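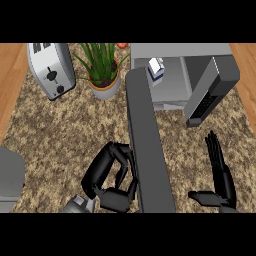
Teleoperated demos in simulation: how do I stop the idle hand drifting?

I've been recording demonstrations in Muvmont since June, mostly of an evening once the house has gone quiet, and I've got myself into a bit of a muddle with the two-handed tasks. I wear the Rerard gloves and steer both arms myself, and the idea is that the policy learns from whatever I do. My test room is the cluttered one with the speckled rug, the toaster and the potted plant standing on the floor, and the little carton on the lower shelf of the grey unit. I like it because there are things to bump into! The carton is what I want fetched. My trouble is that while I'm thinking about one hand, the other one does as it pleases. The left curls up and the right sits wide open with its fingers straight, or the other way about, and all of that gets saved along with the good stuff. I have 91 demos so far and I'd say the idle hand is doing something different in nearly every one. When I train on them, the robot dithers for ages before it reaches for anything. Do I need to throw the lot away and start again, or can they be rescued? Sorry for the long post, I did try to trim it.

Asked on a Saturday, 3 replies

Reply 1 (marked as helpful)

Please don't throw them away just yet! I had a very similar mess last year with a drawer task, and I saved most of mine.

What helped me was choosing a resting pose for each hand and sticking to it. Mine is fingers loosely curled, wrist level, well clear of the furniture. Start every recording from that pose and go back to it at the end. It feels silly for the first evening and then you stop noticing (my shoulders thanked me for it too, as I'd been holding my arms up like a conductor the whole time).

For the ones you already have, play them back and look at the opening few seconds. If you're anything like me, you'll find long stretches where you were just working out where your hands were. Trim those off. Dithering in the robot very often comes from dithering in the person, and I say that with great affection. If the idle hand knocks into something, or wanders in front of the carton, I'd drop that demo. If it only wiggles a bit in mid-air, keep it.

One more thing – check your glove calibration before each session, and again after a tea break. My thumb used to creep outwards as the gloves warmed up, and I blamed my own technique for weeks.

Reply 2

just record more. I had 230 for a pick and place and it sorted itself out

Reply 3

I'd go along with most of the first reply, though I'm less sure that more demos would cure this by themselves. If the extra ones are as varied as the first lot, you've only got a bigger muddle.

Have you looked at recording one arm at a time? I use Xiong for mine, so the menus will be different, but there's a setting that locks one arm while you drive the other. I do the reach with the left locked, and only free it for the part where both hands are needed. It does make the changeover a little jerky, and I've had to smooth that by hand on 2 of my tasks, so have a look at the join before you record a whole batch.

Try it on a small set first and compare. And do move the carton along the shelf a bit between recordings, if you aren't already.

Comment from the asker

Thank you all so much. I trimmed the starts last night and had to laugh at how long I spend waving about before anything happens. Will try the resting pose next and then the locked arm, if I can find where Muvmont keeps it.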